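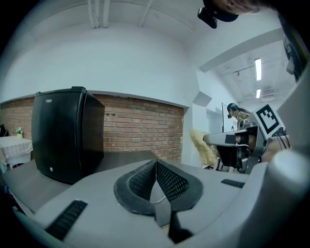
Section 3. Fitting the finger pads and checking the grip

By now you should have a finished gripper body and be itching to pick something up with it. Please hold off a little longer! The pads are the part most builders hurry, and Keith Ellwood and I have both had to peel ours off and start over (twice, in my case).

Before you start, lay out both black pads, the ribbed grip strips, a small screwdriver and a soft cloth. The pads in the Fluvham kit are a pair, so keep them together until you've worked out which is left and which is right.

1. Wipe the finger plates with the cloth and let them dry.

2. Press the left pad into place, starting at the inner end and working outward with your thumb. Do the same on the right. Seen from the handle, the two pads should make a V.

3. Check that the mesh panel sits down inside its rubbery rim all the way round. If a corner is standing up, lift the pad and try again.

4. Stick the ribbed strips onto the gray housing wherever your own hand wants them. Tamsin has small hands and sets hers farther forward than I do — there's no wrong answer.

5. Squeeze the trigger slowly, 10 times, and watch the fingers close.

Note: A little stiffness is normal in a new build and usually eases after 80 squeezes or so of ordinary use.

Caution: Keep fingertips out of the slot below the pads while you squeeze. The linkage is stronger than it looks.

If you're building a second gripper, finish this section on the first one before you open the other bag of parts. The marker plate and cables are covered in Section 4.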